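Talk notes – Snack box packing, Plondberg pantry night
Hiếu Ngô, slot is 11 min, dont run over

Open with the box question. Who has mailed snacks and had them arrive as crumbs? Hands up.

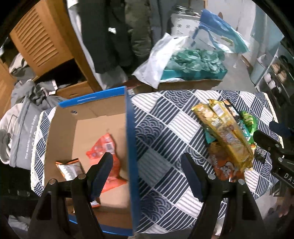
Slide 2 – two bags in the box, the rest still on the tablecloth

Point at the long gold bag. Always the problem one. Lay it out first, plan around it – diagonal if it wont go straight.
Small packs last, they fill corners.
Bags crinkle, dont squash the air out, it's your padding.

Skip the Craddock story if short on time.

Postage: weigh it at home. Mine was 749 g last time, tape included.

January swap – sign-up sheet by the door, 5 spots left. Then questions.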